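Liette Fehr has cleaned kitchens in Trevirville since March, and she has a firm opinion about stone. "People are afraid of marble," she told me when we met at the Werkitz café. "They buy a spray for every mark, and after that they have 300 sprays and the same marks."

Her own method is slow: a little water, a soft cloth, then a dry one. Vinegar she never uses. And a chip? "A chip I leave alone – it is for the stone mason."

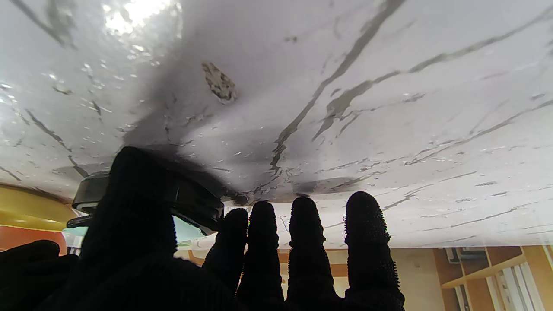 Grey veins, fine droplets and one small brownish chip on a white marble-patterned surface.

She finished her coffee and asked for a cloth to wipe our table.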